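# Chapter 5: Cloth, Colour and Care

Pick up any piece of cloth near you and give it a good long look. There's more going on in it than you'd think!

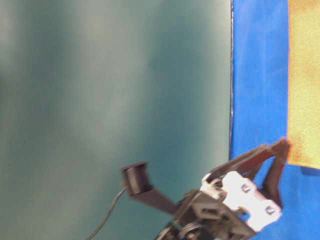
## What you will learn

By the end of this chapter you should be able to:

- tell a smooth weave from a fuzzy one by eye and by touch
- describe a colour properly (cobalt and sky are both blue, but they won't look the same in your notebook)
- fold and sort a small pile of mixed cloths by size and fabric

## 5.1 Start with the surface

A yellow cloth laid over a blue one is a lovely place to begin, as each makes the other easier to see. The yellow has a fuzzy weave and tan and orange-brown blotches, and its bottom edge is slightly frayed. The blue has a much fainter texture, with a few creases. Are the blotches stains, or has the colour faded? Looking alone won't always settle it, and that's where testing comes in.

Kyriaki Vasilakis sorted linen at the Veliva laundry for years, and her advice to new starters was to check the edges first. A hem takes a lot of wear, so fraying often shows there before the middle gets thin.

**Try it yourself.** Find two cloths of different colours and lay one on top of the other. Write down five things you notice about each, then swap notebooks with a partner (expect some arguments over the colours!). Keep your notes for the washing test on page 109.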